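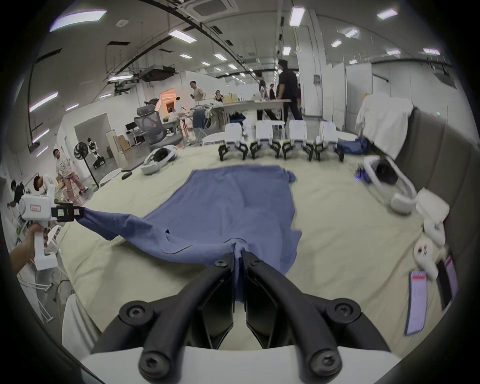 Garnora Medication Trolley

Home > Ward and Aged Care > Medication Rounds > Garnora Medication Trolley

By Prolcombe
Available in white, sage or slate
Made to order — please ask us about current lead times

We have been making trolleys at Prolcombe for long enough to know that people have strong feelings about them. A good one gets pushed up and down the same corridor morning and night for years without anyone giving it a thought, and a bad one gets talked about at every handover. The Garnora is the trolley we built after a great many cups of tea with the nurses and medication assistants who do the rounds in aged care homes, rehab wards and small country hospitals, and we think it is the nicest thing to come out of our workshop so far.

It is a lockable medication trolley with a drawer for each resident or bed, a proper work surface on top, and wheels that you really won't hear at six in the morning (more on the wheels below, as we are rather proud of them!).

Drawers and storage

The standard Garnora has 28 individual drawers, set out in rows on the front. Every drawer is deep enough to take a folded blister pack, a couple of boxed medicines and an inhaler or a bottle of eye drops, and the label holder on the front takes a name card with a photo if that is how your facility likes to do things. The cards slide in from the side, so they don't drop out when the drawer is opened in a hurry, and they can be swapped when someone moves rooms without hunting for a screwdriver.

Drawers lift right out for cleaning or restocking. If your pharmacy packs for you, spare sets can be bought so that the full set comes back and the empty set goes away, and quite a few of our customers work exactly like that every Monday.

Under the drawers there is a wide cupboard for the awkward things: tall bottles of liquid medicine, tubs of thickener, the big box of gloves. It has one adjustable shelf and a raised lip at the front so bottles stay put over door sills. Facilities using flat sachet rolls can have the cupboard fitted with a roll rack instead, at no extra charge if you tell us when ordering.

Please note that the standard cupboard isn't intended as storage for controlled medicines. There is an optional inner safe box with its own separate key, but rules differ from place to place, and your pharmacist or director of nursing is the right person to say whether it suits your site. Nor is the trolley refrigerated.

Locking

One turn of the key at the top right locks all the drawers and the cupboard together. We can also supply the Garnora with a keypad made by Hirkeck, which remembers up to 200 staff codes and relocks itself if the trolley has been left alone. You choose how long it waits. Most people start with a short time, find it a nuisance during a long round with a chatty resident, and make it a little longer, and the setting is easy to change from the supervisor menu.

The keypad runs on ordinary AA batteries kept behind a small panel on the back. A light comes on when they are getting low, and there is always a key override. We supply two keys with every trolley. Do write down the number stamped on them before they go onto anyone's lanyard, please, as we need that number to cut a replacement.

The top

The work surface is one moulded piece with rounded corners and a raised edge on three sides, so a rolling tablet stops before it reaches the floor. It wipes down with the usual hospital detergents and alcohol wipes. Go easy with strong bleach solutions, which will dull the finish over time, and rinse with clean water if your infection control policy calls for them.

On the left there is a pull-out shelf for a laptop or a paper chart folder. It holds its position when you lean on it, though it is meant for writing and typing and not for carrying a carton of supplement drinks (we have seen it done). On the right there is a holder for medicine cups, a clip for a pill crusher and a bracket for a small sharps container. The cups and the sharps container are not included.

Wheels and handling

The castors are large, soft and sealed against hair and carpet fluff, which is the thing that makes most trolleys start to drag. Two of them brake with a foot pedal that is wide enough to find without looking. There is a directional lock as well, handy on long straight corridors, and you can flick it off when you need to turn the trolley on the spot in a narrow doorway.

The push handle runs the full width, and its height adjusts with a lever on either side. We asked both the shortest and the tallest people on our test wards to use it for a full shift, and the range was made wider after the first prototype. A soft bumper goes all the way around the base, so your door frames should stay in a better state than they are now.

Power option

If you use an electronic medication chart, you may like the powered version, which has a rechargeable battery in the base and two sockets under the laptop shelf. The charging lead is 175 cm long and coils up on a hook at the back. The battery is a Li type and can be topped up whenever the trolley is parked. There is no need to run it flat first. If the battery is ever dropped, swollen or damaged, stop using it and give us a ring. Please don't open it or put it in the general rubbish.

What comes in the carton

Garnora trolley, fully assembled
Drawers, fitted
Blank name cards and clear covers
Cupboard shelf
Cup holder, pill crusher clip and sharps bracket
Two keys
Printed user guide and a wipe-clean quick card for the pharmacy room

Optional extras

Hirkeck keypad lock
Inner safe box
Spare drawer set
Powered base with sockets
Waste bin ring
"Medication round in progress" flip sign
Dust cover for overnight parking

Looking after it

A weekly wipe of the drawer runners with a damp cloth is usually plenty. Once a month, tip a little warm soapy water over a cloth and go around the castors, checking for anything wound about the axle. Runners, castors, handles, locks and even single drawer fronts are all sold as spare parts, and every trolley carries a serial plate inside the cupboard door. Have that number ready when you call and we can tell you which part you need.

The frame, drawers and castors carry a warranty of two years from delivery. Batteries are covered for a shorter time, as set out in the user guide. If you have a problem we will generally try to sort it out by phone first, and if it can't be fixed that way we'll send the part or arrange for the trolley to be collected.

From people using it

"We moved over to the Garnora in June and the thing the staff mention most is the noise, or the lack of it. Our night round goes past a room of very light sleepers. I was less sure about the drawers at first, I thought they'd be too narrow for our blister packs, but folded they fit well. I would suggest getting the spare set from the beginning. We didn't, and ordered it a few weeks later."
Sowmya Bhat, clinical nurse manager

"Lovely to push. The laptop shelf is on the left and I'm left-handed, so it took me a week or so to get used to where my elbow goes. The brake pedal is excellent."
Tharun Nadar, registered nurse

On the subject of Tharun's elbow, the shelf can now be fitted on the right if you ask when you order, and the cup holder then goes on the left. It can't be swapped over afterwards without new side panels, so have a chat with your team before you decide.

Questions we get asked a lot

Will it fit in our lift?
Almost certainly, as the footprint is smaller than a standard wheelchair, but ask us for the drawing if your lift is an old one.

Can we try one first?
Yes, and we wish more people did. We keep a small number of loan trolleys and will leave one with you for a fortnight's worth of rounds. It may have a scuff or two from its last visit.

Can you match our existing label system?
Usually. Post or email us one of your name cards and we'll check it against the holder.

Do you take old trolleys away?
We do when we are delivering with our own van. Empty them fully first, please, including the backs of the drawers, and return any leftover medicines to your pharmacy.

Ordering

Prices depend on the lock, the colour and the extras, so the easiest way is to send us the quote form with the number of beds you look after and a few words on how your rounds work at the moment. Someone from the Prolcombe office will ring you back, usually the same afternoon. Delivery includes bringing the trolley inside, unpacking it, taking away the carton and showing whoever is on shift how the lock and the handle work.

Request a quote
Download the user guide
Order spare parts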